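Elektronikfertigung und Gerätemontage
Skript zur Vorlesung, Kapitel 6: Lösbare Verbindungen, Schrauben und Antriebsformen
Lehrunterlagen Sihan Fu, überarbeitet von Lucie McKinnon

6.1 Einordnung

Lösbare Verbindungen lassen sich trennen, ohne dass die Bauteile beschädigt werden. Dazu zählen Schraub-, Steck- und Klemmverbindungen. Schnappverbindungen stehen dazwischen: Je nach Auslegung des Hakens sind sie lösbar oder nicht. Nieten, Kleben und Löten behandeln wir in Kapitel 7.

Für den Gerätebau ist die Schraube nach wie vor das wichtigste Element. Sie ist genormt, billig und mit Handwerkzeug zu lösen. Nachteile sind die Montagezeit und die Streuung der Vorspannkraft.

6.2 Vorspannkraft und Anziehdrehmoment

Beim Anziehen wird die Schraube gedehnt, die verspannten Teile werden gestaucht. Was die Verbindung zusammenhält, ist die Vorspannkraft F. Gemessen wird in der Praxis aber meist das Drehmoment M. Für Überschlagsrechnungen genügt:

M = K · F · d

mit d als Nenndurchmesser und K als Drehmomentbeiwert. Im Skript rechnen wir durchgehend mit K = 0,2.

Rechenbeispiel: Eine Schraube M4 soll mit F = 1174 N vorgespannt werden.
M = 0,2 · 1174 N · 0,004 m = 0,94 Nm

Wird dieselbe Schraube geölt eingesetzt, sinkt K. Bei gleichem Drehmoment steigt die Vorspannkraft, im ungünstigen Fall bis über die Streckgrenze. In Montageanweisungen muss deshalb stehen, ob trocken oder geschmiert verschraubt wird. In der Klausur wird das regelmäßig vergessen.

6.3 Antriebsformen

Schlitz: einfach herzustellen, aber ohne Zentrierung. Der Schraubendreher rutscht seitlich heraus. Für die maschinelle Montage ungeeignet.

Kreuzschlitz (Phillips, Pozidriv): zentriert gut. Beim Phillips-Profil drücken die schrägen Flanken das Werkzeug unter Last nach oben (Cam-out). Pozidriv hat steilere Flanken, der Effekt ist geringer. Die beiden Formen nicht verwechseln, die Bits sind nicht austauschbar.

Innensechskant: überträgt höhere Momente und braucht kaum Anpresskraft. Bei kleinen Größen runden die Kanten leicht aus, vor allem mit abgenutztem Werkzeug.

Innensechsrund (Torx): Die Kraft wird über annähernd senkrechte Flanken eingeleitet, Cam-out tritt praktisch nicht auf. Heute im Maschinen- und Gerätebau weit verbreitet. Die Größe wird mit T und einer Zahl angegeben, bei der Ausführung mit Stift in der Mitte gibt es eigene Bits mit Bohrung.

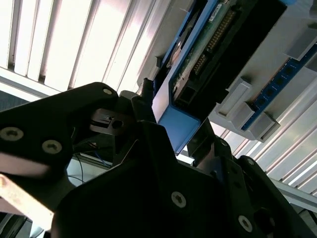
Abb. 6.2: Torx-Schrauben in einer schwarzen Platte

6.4 Sichern gegen Lösen

Man unterscheidet Lockern und Losdrehen. Lockern ist der Verlust an Vorspannkraft durch Setzen oder Kriechen, etwa bei Kunststoffgehäusen oder lackierten Auflageflächen. Losdrehen entsteht durch Querbewegungen in der Trennfuge.

Gegen Lockern helfen lange, schlanke Schrauben, möglichst wenige Trennfugen und harte Auflageflächen. Gegen Losdrehen helfen flüssige Schraubensicherung, Keilsicherungsscheiben und Schrauben mit Klebstoffbeschichtung. Einfache Federringe gelten bei hochfesten Schrauben als unwirksam und werden in den Übungen nicht akzeptiert.

6.5 Leiterplatten befestigen

Leiterplatten dürfen beim Verschrauben nicht verspannt werden. Keramikkondensatoren in der Nähe der Bohrung reißen sonst, und der Riss ist von außen oft nicht zu sehen. Alle Abstandsbolzen müssen gleich hoch sein. Erst sämtliche Schrauben ansetzen, dann über Kreuz festziehen. Um jede Bohrung bleibt eine Fläche frei von Bauteilen und Leiterbahnen, die mindestens dem Kopfdurchmesser plus 2 mm entspricht.

Aufgaben zu Kapitel 6

1. Berechnen Sie das Anziehdrehmoment für eine Schraube M5 bei F = 1026 N und K = 0,2.
2. Wie groß wird die Vorspannkraft aus Aufgabe 1, wenn bei gleichem Moment K = 0,14 gilt?
3. Das Steuergerät »Rurow« hat ein Kunststoffgehäuse mit direkt eingeschraubten Blechschrauben und soll mehrmals im Jahr geöffnet werden. Nennen Sie eine besser geeignete Lösung und skizzieren Sie den Schnitt.

Abgabe bis Ende Juni im Sekretariat, Raum 151. Die Lösungen werden in der letzten Übung besprochen.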